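Equipment budget, second half

Posted Fri 4 November

I finally sat down and did the equipment plan I have been putting off since September. The short version is that I'm staying with hand-held grippers for now and the arm has to wait.

The arm I wanted is the Ross. I had a quote for it from Clonda and the price was not crazy, but the quote left out the controller, the stand and the shipping. Once I added those, one arm used up the year. I would have had a nice arm and no money to collect anything to train it on.

So the plan is built on pairs. One person can hold two grippers, and a lot of the tasks on my list need both hands. Picking up is fine with one. Sorting small things into a box goes better with a second gripper working beside the first. I priced everything by the pair and stopped looking at the single-unit price.

Small, floppy objects are where I want most of the hours to go. Beads are good for this. They roll, they bunch up, and a bracelet never lies the same way twice. 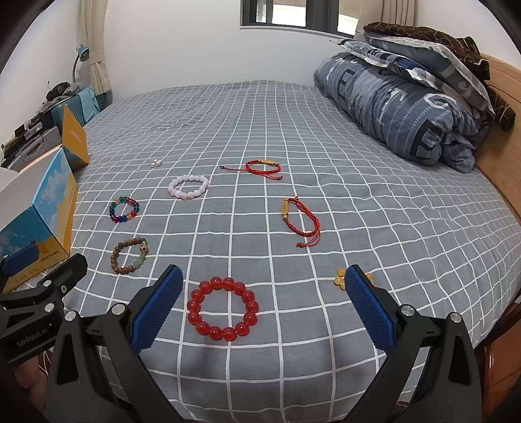
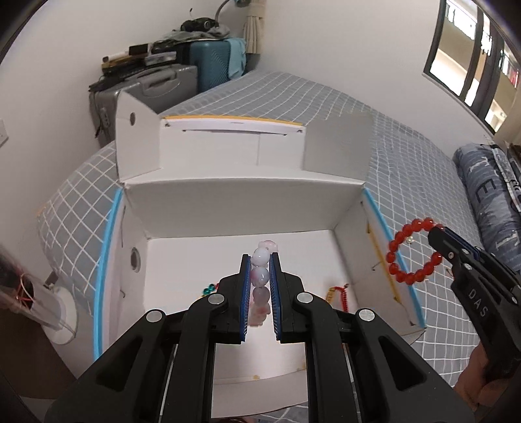
The line I underestimated last time was pads. I had them down as a one-time purchase, and they should be a running cost like batteries. This time I put in spare sets for each gripper and a little extra for the small screws that go missing whenever I change them.

Storage was the other surprise. I set aside $797 for drives and a dock, and I think that is the right size for the first batch. I looked at renting space online through Sasirura instead, but the upload time from my apartment would eat the savings. Drives first, and I can revisit it when I move.

Props cost almost nothing. Bracelets, string, cardboard boxes — most of it is already in the house. I left that line at zero and will pay for the odd thing out of pocket.

What I haven't settled is the software. Mano has a yearly license and a monthly one, and the yearly is cheaper if I use it for more than half the year. I probably will, but I'd like to get through one full batch before I commit. I've put the monthly price in the sheet for the time being.

The Ross quote is good until the end of the year. I've asked Clonda whether they can hold it longer and am waiting to hear back.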